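Monday, September 13, 2021

Results in for the Graredville by-election, finally. Silow hung on by 52 votes.

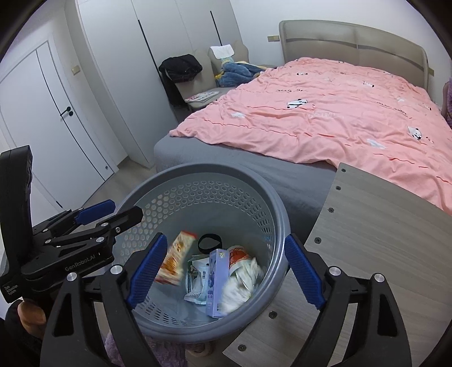 Grey basket, a few bits in the bottom.

He'd said 300 easy. Paewai booths went against him, all of them, over the ferry cuts I reckon. Turnout awful at Sasemwood too – rain, and no one doorknocked past the school. Radio calling it a warning to the goverment. Maybe. They said that last time.

Recount request by 9 tomorrow or not at all. Full council vote in November, so we do this again. Must ring the hall re chairs. Didnt vote early this time, queued, wet socks – bed.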